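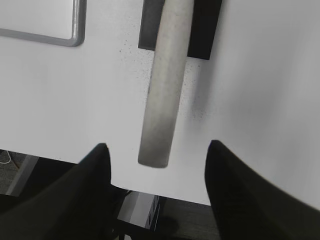 Keeping the household subscriptions in check

I started a paper list in May, after our Nerley storage plan crept up again and I realized I couldn't say what half of our apps were costing us - a humbling evening, I can tell you! Write down the name, the price and the renewal day, and stick it inside a cupboard door.
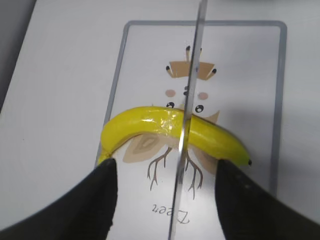
Shared logins deserve a tidy-up too. We had 14 people's worth of old devices on our Perrin account. My list is now on stiff card, and a cartoon creature with pink cheeks and an antler-like headpiece does make a card easier to spot in a drawer full of plain ones.

Before you cancel anything, download your files first and open

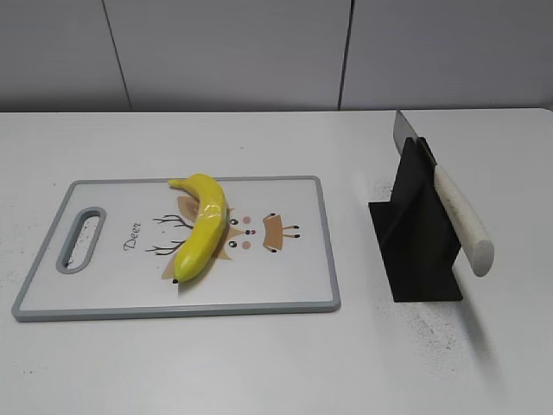

two or three of them to be sure they work. Then cancel 4 days ahead of the renewal.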